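Vacancies > Part-time and sessional > Children's equipment

Toy Sorting and Checking Assistant (part-time), Tandholm Toy Library

Posted 11 March 2026 by Yamila Aravena

Tandholm Toy Library lends toys and play materials to families, childminders and nurseries. We are recruiting one assistant to sort, check and repack returned stock at the Umwood store. The post is for 10 hours a week, worked in 2 sessions, and starts in April.

Purpose of the post

Returned toys arrive mixed. A single bag may hold parts from several sets, soft toys that need washing, and items that belong to another borrower. The assistant identifies each item, checks its condition, and returns it to the correct bin or sends it for cleaning, repair or disposal.

Main duties

Unpack returns at the sorting table and match them to the loan sheet. Separate fabric toys from hard toys before anything is wiped down. Wipe hard toys with the cleaning solution supplied and leave them on the rack until the next session. Fabric toys go in the wash bag, with the loan number pinned to the outside.

Check textured and sensory balls for splits, lifting seams and loose trims. Any ball with glued or stitched features is pulled by hand at each feature; if one moves, the ball is withdrawn. Shape sorters are tested with their full set of shapes. A sorter with shapes missing is held on the pending shelf for 3 weeks and then broken up for spares.

Pack each bin to the level of the rim and no higher, so that bins stack. Small balls go in last. Write up missing parts in the Jivier stock list at the end of the session — not on paper slips, which get lost between sites.

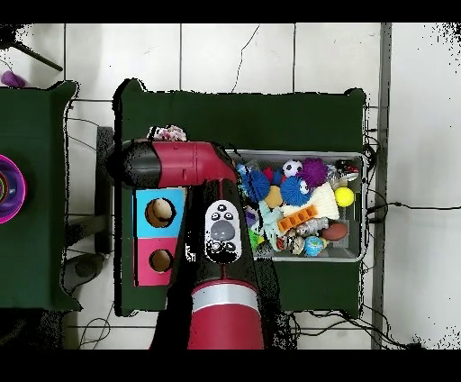
Spiky balls want a brush, according to Nicanor Cabral, who asked that this be put in the advert: a cloth goes over the top of the points and leaves everything between them. He would also have applicants know that the fuzzy ones take far longer to go over than they look, and that anyone who expects to clear a bin in a few minutes should come and try it first.

Trial sessions can be arranged on request and are paid at the normal rate.

What we need from you

Good close eyesight, with glasses if worn, and the ability to tell colours apart reliably. Several of our sets differ only in shade. You should be able to stand at a table for most of a session, although a high stool is provided. Filled bins are moved by trolley, but some lifting on and off the table is unavoidable.

Previous work with children's equipment is useful and not required. The post does not involve contact with children. Basic keyboard use is needed for the stock list.

Terms

Fixed term of 70 weeks, with a review at the halfway point. Hours are worked in the morning. Gloves, apron and cleaning materials are supplied. Travel between Umwood and the Tijani collection point is paid where the assistant is asked to cover both.

How to apply

Send a letter of no more than 2 pages, stating any relevant experience and the mornings you could work. Please do not send a CV on its own. Applicants called for interview will be given a mixed bin to sort and a short list of faults to find — no preparation is needed.

Questions on the duties go to Nicanor Cabral, and on pay and hours to Yamila Aravena, both at the Umwood store.

Contact us | © Tandholm Toy Library | Back to top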